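Vorlesung Greiftechnik und Handhabung, Einheit 7: Versagen von Greifbelägen
Begleitblatt zur Übung, Labor Situsell 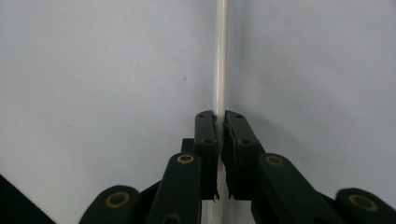

Abb. 1: Handgeführter Parallelgreifer an einem senkrechten Rundstab. Die Innenkanten beider Beläge sind ausgefranst.

Ausgangslage

In der Messreihe Stedatow wurden glatte, zylindrische Stäbe mit einem handgeführten Greifer gefasst und senkrecht gehalten. Die Messreihe war auf 100 Griffe angelegt. Nach Griff 64 wurde sie abgebrochen: Der Stab war während der Haltephase nach unten durchgerutscht und auf die Tischkante geschlagen. Verletzt wurde niemand, der Stab war unbrauchbar. Das Protokoll führte Tülin Coşkun, auf ihre Aufzeichnungen stützt sich dieses Blatt.

Im Protokoll steht der erste Hinweis schon deutlich früher. Bei mehreren Griffen ist "Stab setzt sich" vermerkt, ohne Maßangabe. Die Reihe lief weiter, da das Abbruchkriterium nur den vollständigen Verlust des Teils nannte. Das Kriterium war falsch gewählt, siehe unten.

Befund

Abb. 1 zeigt die Beläge im Eingriff. Die Kanten verlaufen unregelmäßig, mit kleinen Lappen und Kerben, und unten enden die Beläge in ungleichmäßigen Spitzen. Für die Beurteilung ist wichtig, dass der Stab in dieser Stellung trotzdem gefasst ist. Ein beschädigter Belag kann also einen Griff liefern, der im Stand unauffällig wirkt. Die Reserve gegen Rutschen lässt sich am Bild nicht ablesen, sie muss gemessen werden.

Rechnung

Für zwei gegenüberliegende Backen gilt im Stillstand näherungsweise

F_N ≥ (m · g · S) / (2 · µ)

mit F_N als Normalkraft je Backe, µ als Haftreibungszahl und S als Sicherheitsfaktor. Im Versuch wurde mit S = 2 gerechnet, µ stammte aus einer Messung an neuen Belägen. Beim Nachmessen mit den ausgebauten Belägen lag µ nur noch bei rund 60 Prozent des Ausgangswerts. Rechnerisch bleibt damit S = 1,2. Für ruhiges Halten reicht das auf dem Papier, für eine ruckartige Bewegung aus dem Handgelenk nicht.

Hinzu kommt die Geometrie. Am Rundstab liegt ein ebener Belag zunächst nur auf einer schmalen Linie an und passt sich erst durch Verformung an. Fehlt dort Material, kann der Stab kippen oder sich drehen, auch wenn die Normalkraft stimmt. Die Formel oben erfasst das nicht.

Ursachen

Als wahrscheinlichste Ursache gilt Abrieb durch Nachrücken: Der Stab wurde bei geschlossenen Backen von Hand in die Sollhöhe geschoben. Das Versuchsblatt Prulico verbietet dies nicht ausdrücklich. Möglich ist außerdem eine Vorschädigung durch scharfkantige Teile aus der Messreihe Shibata, in der derselbe Belagsatz verwendet wurde. Ein Wechseldatum war nicht eingetragen, die Frage bleibt daher offen.

Maßnahmen im Labor

Beläge vor jeder Reihe ansehen und mit der Fingerkuppe abfahren, Greifer dabei geöffnet und gegen Schließen gesichert.
Bei Rissen, Lappen oder fehlenden Stücken den ganzen Satz tauschen - auch wenn nur eine Seite betroffen ist.
Stab nur bei geöffneten Backen ausrichten.
Jedes sichtbare Setzen des Teils gilt als Fehler und beendet die Reihe.
Unter dem Teil liegt eine Schaumstoffmatte, die Füße stehen nicht darunter.
Belagwechsel mit Datum und Kürzel ins Gerätebuch.

Aufgaben zur Nachbereitung

Leiten Sie die Formel für F_N her und ergänzen Sie eine Beschleunigung a senkrecht nach oben. Bestimmen Sie, bei welchem a der Stab mit S = 1,2 gerade zu rutschen beginnt.

Formulieren Sie ein Abbruchkriterium für die Messreihe, das schon beim ersten Setzen greift und ohne Zusatzsensor auskommt.

Abgabe als PDF im Kursordner, höchstens zwei Seiten.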